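Urkwood Community Pantry: revised arrangements from October

Members are advised that the pantry at Urkwood Hall will move to a new timetable in October. Collections will take place at the Ledesma Street entrance between 2 and 6 in the afternoon. The side door will be kept for deliveries.

The pantry served 241 households in the last quarter. Demand for packaged snacks and school lunch items remains high, and donations of these goods are particularly welcome. Fresh produce should be taken directly to the Gretusby depot.

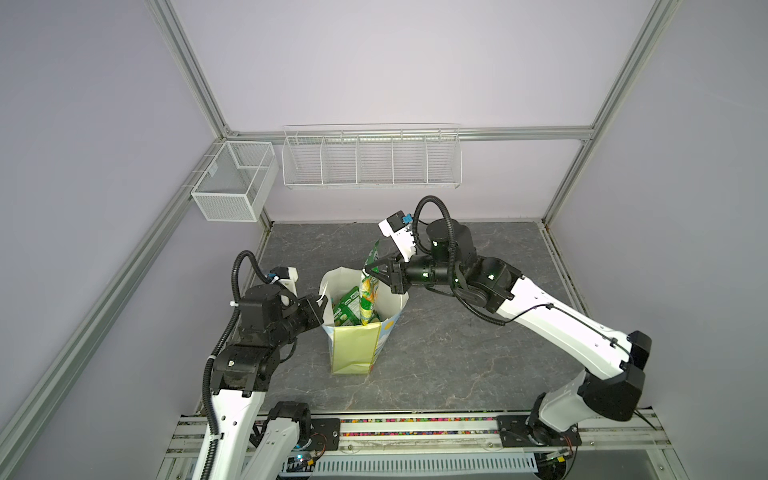
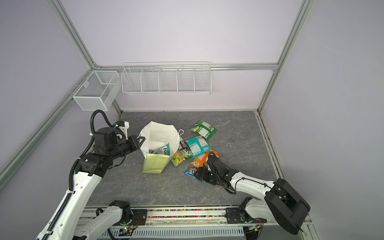
Registration

Households wishing to join should complete the form held at the hall office. Existing members need not register again. Enquiries should be addressed to Yasir Khattak, Pantry Coordinator, at the same office.

Forms received after August 4, 2018 will be considered at the following intake.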